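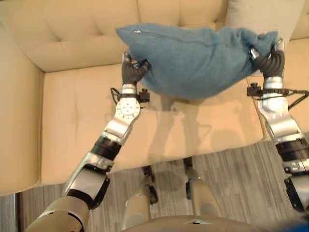 Lizelle Ngcobo wrote to us that a pillow which is put back with the zipper on top is not tidy yet, it is only off the floor, and that our first version treated these two things as the same. She was right, and the column "seam" in the present version comes from her letter.

Garport Sofa Notes
README and data card, second version

What this is

Garport Sofa Notes is a collection of 770 short written notes on the tidying of sofas. Each note is for one sofa on one occasion. It tells which pillows and throws were there, where they were lying before, where they were put, and in what order. The notes come from 23 homes in Sarmont. They were written by the people who live in these homes, mostly in the evening, and the collection was finished in January.

We started it because we wanted to write a small household guide and we could not agree among ourselves on what a tidy sofa is. Busisiwe Makhubela puts all the pillows in the corners. Marthinus Sithole likes one in the middle. After some weeks of this discussion it seemed better to ask other people and write down the answers in the same form.

What is in the folder

notes.csv: the notes, one line for each
homes.csv: one line for each home, with the sofa described once
terms.txt: the words we use and what we mean by them
README.txt: this file

The two tables are joined by the column "home". There are no addresses, and the home names are colours and trees that we gave by ourselves. Please do not look for a meaning in them.

Columns in notes.csv

home: the name of the home.

before: where the pillows were lying when the person began. Free text. Some people write one word ("floor") and some write half a page.

order: which piece was moved first, second and so on. Blankets and throws are included. If the person did not remember, the field is empty and we did not guess.

place: the final place of each pillow. The allowed words are left corner, right corner, centre, on the arm, and stored. Left and right are as you see them when you stand in front of the sofa. In the first version a few homes used left and right as if they were sitting on it. Lungile Naidoo asked these homes again and corrected the lines.

seam: where the zipper or the closing seam was at the end. Allowed words are down, back, up, side, none, not noted. "None" is for pillows with a sewn cover that does not open.

shape: what was done to the pillow before it was put down, for example shaken, patted, pressed at the sides, chopped on the top, or nothing.

Columns in homes.csv

This table has the colour of the sofa, the kind of cover, the kind of back (tufted, plain, or loose back cushions), the kind of arms (rounded, square, none), the usual pillows, and a free remark.

About the back of the sofa

We did not expect this column to be so useful. On a plain back the pillow can lean anywhere, and the notes are very different from each other. On a tufted back the buttons make small hollows, and people wrote that a thin pillow goes crooked if its corner rests in one of them. Many owners of such sofas put the pillow down a little lower and then push it back against the upholstery with a flat hand.

Smooth covers give a different difficulty. A fleecy pillow stays on them quite well, but a smooth pillow on a smooth seat slides forward, and the same home will write "again on the floor" many times. The home called Willow solved it with a folded blanket under the pillow. It is not beautiful but they are satisfied.

Colour was noted because people choose by it. In homes with a beige or cream sofa, the stronger colour was often placed in front and the pale grey or white one behind it, against the backrest. We do not say this is the correct way. Marthinus does the opposite.

How the notes were collected

Every home received a paper form and the file terms.txt. They filled in the form just after tidying. Xolani Mofokeng typed the forms and Busisiwe compared the typed text with the paper. Spelling mistakes were left in the free text, except when the word could not be understood. The notes were written in English or in Vietnamese. The Vietnamese ones were translated by Lâm, and the original text is kept next to the translation in the same field, after a slash.

Words which cause problems

Pillow and cushion. In this collection, a cushion is the big part of the sofa which you sit on or lean on. A pillow is the smaller loose one. Many of our writers use them the other way, and we changed it only in the column "place".

Throw. A blanket that stays on the sofa. If it is carried back to the bedroom, please call it a blanket.

Tidy. We do not define it. Each person decided when the sofa was tidy and stopped there.

Known problems

The column "seam" is new, so the older lines have "not noted". Please do not count them as "none".

Six homes have children under school age, and their notes are longer in "before" than in all other columns together. If you take an average of the text length, keep these homes apart.

Corner sofas are poorly covered. The word "centre" is not clear for them and we have no good replacement yet.

The home called Plum changed its sofa in the middle of the collection. It appears in homes.csv as Plum and Plum-new.

Use

You may use the notes for writing, teaching or study. Please give the name Garport Sofa Notes and the version. If you print a free remark in full, leave out the first names that are in it.

Corrections go to Xolani, through the Palirora notice page. Write the name of the home and the line, and what you think it should say. Lizelle has already sent a second letter, about bolsters, and we have not answered it yet.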